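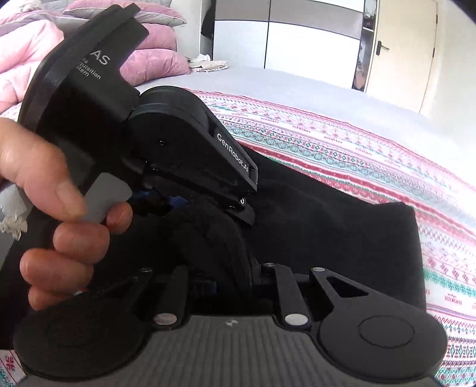

Kiran Mathur
April 23, 2018

1/ Making the bed, a thread. The red, green and white blanket is on. I consider this 63 percent of the job and would like partial credit.

2/ My mother bought that blanket for the old apartment, which had beige walls. The pattern won. It goes with nothing I own and it has outlived two couches and a lease.

3/ Under it there is a Thevar fitted sheet. The package said queen. Three corners agree with the package. The fourth has its own views and comes off around 2 a.m.

4/ I looked up replacements. The Doltano set is 400 thread count and the Vakham is 648. I have slept on both at other people's houses and could not tell you which was which, except that the people with the Vakham brought it up at breakfast.

5/ Someone asked how often I wash the blanket. It was washed in September. I don't see why we need to get into which load or what it did to the towels.

6/ Fine. The towels are pink. They were white. I have told guests it's a color scheme.

7/ On folding the thing: two people, one at each end, walk toward each other. On your own, you pin one edge under your chin and shuffle backward until you hit the dresser. I've got a bruise on my hip at drawer-handle height.

8/ People in my replies have strong feelings about throw pillows. I own one. It lives on the floor and goes on the bed when company comes, same as me with shoes.

9/ My sister has 12 on hers. Taking them off at night is a shift. She stacks them on a chair, then there's no chair.

10/ Update for the three of you still reading: corner four is off again. I'm ordering those elastic strap things from Hetent, and if they don't work I'm sleeping on the side that fits.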